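Ticket 1205 – Product filter returns wrong decade on vintage clothing pages
Status: Resolved
Opened: August 14, 2025
Store: Peixoto (vintage and reproduction clothing)
Platform: Jurent storefront, Jiltono filter add-on
Priority: Normal

Original report

When a shopper picks "1980s" in the decade filter on the Jackets page, the results include jackets tagged as 1960s and 1970s. The linen blazers and the pastel sport coats show up as they should, but they are mixed in with suede fringe jackets and car coats that have nothing to do with the decade. The count next to the filter says 161 items. We have 132 jackets tagged 1980s in our stock sheet, so 29 of them should not be there.

The filter worked before we loaded the new spring and summer stock. We have had two customers order a jacket from the wrong decade for a themed party and send it back.

Steps to reproduce

Open the Jackets page. Leave size and color blank. Choose 1980s under Decade. Scroll to the second page of results. The wrong items start there.

Browser: happens in every browser we tried, on desktop and phone.

Support reply 1

Thank you for the report. We can see the same result on our side. Please try the following and let us know what changes:

Clear the storefront cache from Settings, then Performance.
Turn the Jiltono add-on off, wait for the page to reload, and turn it back on.
Open one of the wrong items and send us exactly what is in its Decade field and its Style Tags field.

Please do not run a bulk edit on the tags yet. It will make the cause harder to find.

Store reply

Cleared the cache. No change. Turned the add-on off and on. The filter vanished and came back with the same 161 items.

I opened one of the suede jackets. Decade field says 1970s. Style Tags field says: suede, fringe, western, 80s revival. I opened a second one, a plaid car coat, and it has "80s revival" in the tags too. The first batch of wrong items I checked all have it.

That tag came from the supplier file. Prillel sends us a spreadsheet with style tags already filled in, and they put "80s revival" on anything that was worn again in the eighties. We would like to keep the tag, as people do search for it.

Support reply 2

That explains most of it. The filter is meant to read only the Decade field. When the field mapping is reset, it falls back to reading every text field, and "80s" is stored as a short form of "1980s." A tag that contains "80s" will then count as a match.

Please go to Jiltono, then Filters, then Decade, then Source, and tell us what is shown there. Please also tell us whether the sidebar is the old layout or the new one.

Store reply

Source says "All fields (default)." I did not set that. It used to say "Decade" and nothing else. I think the import may have done it, because the import screen asked if I wanted to update the filter settings and I clicked yes.

Attachment added.
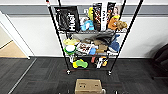 Attachment 1 – shelf with pet supplies and plush toys

Sidebar is the new layout. It has the round check marks and the collapsed size list.

Support reply 3

Thank you. The new layout is fine and does not need to be changed.

Clicking yes on that import question replaces the filter source with the default. It is a setting in the import tool and is easy to miss. To fix it:

1. Go to Jiltono, then Filters, then Decade.
2. Change Source from "All fields (default)" to "Single field."
3. Pick Decade from the list.
4. Under Matching, choose "Exact."
5. Save, then press Rebuild Index.

The rebuild can be run while the store is open. Shoppers may see the old counts until it finishes. You can leave the "80s revival" tag where it is.

Store reply

Done. The rebuild finished and the count dropped, but it now shows 129. That is 3 short. The missing ones are two double-breasted blazers and a white linen jacket with the sleeves pushed up in the product photo. All of them are 1980s in our sheet.

Support reply 4

We checked the three items. Their Decade field has a space after the "s" in 1980s. With exact matching on, the extra space makes it a different value. Please open each one, delete the space, and save. No second rebuild is needed for single item edits.

To catch these in later imports, turn on "Trim spaces" on the import screen. It is under Advanced and is off by default.

Store reply

Fixed all of them. Count is now 132 and matches the sheet. I went through every page of results and did not see any suede or plaid. I also checked 1960s and 1970s for Jackets and 1980s for Shirts and those look right.

One more question. Can "80s revival" be its own filter, so that people who want the look but not the original pieces can find it? The reproduction unstructured blazers sell better than the real ones and there is no good place for them now. We would like it in place by October for costume orders.

Support reply 5

Yes. Add a new filter in Jiltono, set Source to Style Tags, and set Matching to "Exact tag." Name it whatever you like. We suggest "Style" so that it sits apart from Decade in the sidebar. It will follow the order you set under Display.

We are marking this ticket as resolved. A reply will reopen it.

Resolution notes

Cause: filter source reset to default during import; trailing spaces in three Decade values.
Fix: source set to single field with exact matching, index rebuilt, values corrected.
Follow-up: wording of the import question passed to the Jurent import team.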